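Company > Flullau > About us

We distrust companies that call themselves passionate, so we'll skip that part. Flullau cuts small wooden boards with shaped openings and slots. Trivets? Stencils? Buyers argue about it, and we've stopped ruling.

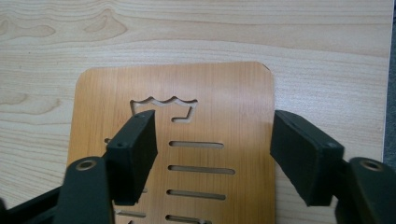 Banley wrote that 28 dollars is a lot for wood with holes in it. Fair enough. We charge it anyway - over 200 have sold, which proves very little.

We don't believe in "heirloom quality" either. Corners get rounded, and finish wears.
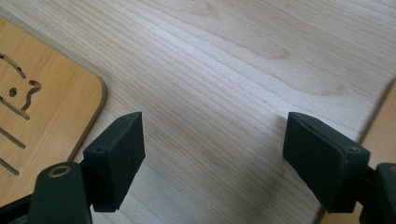 Board and table, Plamus workshop

Contact | © Flullau | Back to top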